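Can machines do house chores yet? — page 9

doorstop46
My Weletti vacuum still gives up at thresholds. Until that's fixed I don't see an arm doing chores. Simulation looks easier to me. No dirt, no dog, just a doorway and two shades of blue floor.
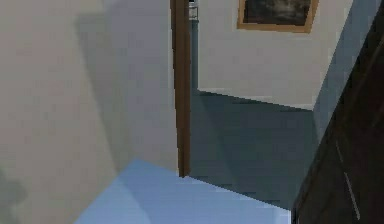

My own hall has a rug that slides and a door that swings shut. Call me when it handles those.

Malik
Disagree. We ran 119 pick jobs in sim at Wokurstead before we touched hardware, and it saved us a lot of broken parts. Clearing a table is a fair test. A basketball on a glass top is harder than it sounds, round thing on a slick surface.

doorstop46
I can move a ball myself. Can it fold towels?

Malik
Ours can't — not well enough to leave alone. On the shop floor I'd trust it with bins. 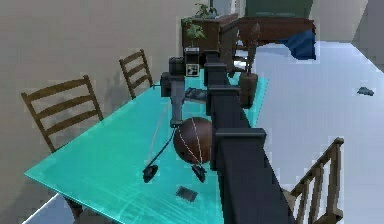
fastetti_fan
Posted 26th November
Bins, yes. We've had one sorting castings since May and it still needs a person nearby.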